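4.2 The hand-held kit under review

Of the three ways of collecting demonstrations that we set out in the previous section, the one that took up most of our time, and gave us most to think about, was the hand-held gripper kit sold by Tedesent under the name Hilley. We had wanted for a good while to look properly at a kit of this sort, bought off the shelf and used by people who had no part in making it, and we are glad to be able to report on it at some length here. The kit is offered in two forms. One arrives fully built, and the other, which costs rather less, arrives as a bag of printed parts, brass fittings and screws, with the drawings supplied so that a laboratory may print its own spares. We bought one of each, and after the first fortnight we used the self-built one nearly all the time, for the simple reason that we had grown fond of it and knew where its faults lay.

The comparison kit, from Clusent, is described in Section 4.3. Readers who only wish to know which of the two we would buy again may turn straight to Table 5, although we hope they will come back, as the figures there make better sense alongside what follows.

Each session was planned around a fixed list of objects, chosen to be awkward in different ways: thin rods, a folded cloth, lidded boxes, a short length of hose and so on. The wearer was asked to pick up, turn, pass and set down each object at an ordinary pace, without trying to be especially careful for the benefit of the recording. We collected 336 demonstrations with the Hilley kit in this manner, of which 100 were handling tasks with rods and another 100 were handovers, where one person gives the object to another. The rest were divided among the remaining objects. All sessions were carried out at a plain table, with the lighting left as we found it, and the recordings were then trimmed and labelled with the Vachon software that comes bundled with the kit. 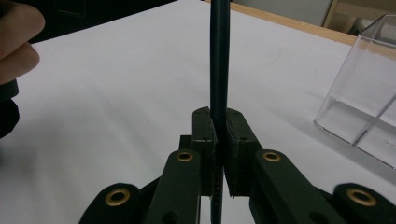 Slender objects deserve a few words of their own, because they were the part of the trial we had been most doubtful about. A rod touches each jaw along a narrow line, and any play in the linkage shows itself straight away as a slow lean to one side. With a fresh set of jaws we saw very little of this. Once the jaws had been through a good number of sessions the lean became easier to notice, and at that point we found it best to go round the pivots with the small spanner in the kit and take up the slack. The job is a pleasant enough one and takes hardly any time, but the manual gives it a single line, and we think a new user would be grateful for a page.

We should also say something about comfort, which the makers mention only in passing. Our wearers liked the weight of the tool and the easy return of the handle, and several asked to carry on past the end of their session. Those with smaller hands were less happy. They could close the jaws without trouble but had to shift their grip to open them fully, and this small movement appears in the recordings as a wobble just before each release. We did not remove it, feeling that a buyer ought to know what the data from a mixed group of people will look like. Tedesent told us that a shorter handle was planned for June, and we would very much like to try it.

In all, 18 demonstrations had to be thrown away. Most of these were lost to a loose cable at the back of the handle — a fault we cured with a twist of tape and later with a proper clip — and a few to mistakes of our own in starting the recording. No jaw broke during the trial, though the edges of the printed parts did soften with use, and we would advise any group planning a longer study to print a second pair before they begin. The brass fittings gave us no trouble at all.

The price of the built version, as listed on May 27, 2019, did not include the Vachon licence after the first year. We have left the licence out of the cost comparison in Table 5 and give it separately in the notes beneath.

Figure 6. Order of work in a single session with the Hilley kit, from fitting the jaws to checking the recording. The dashed box marks the steps repeated for each object on the list.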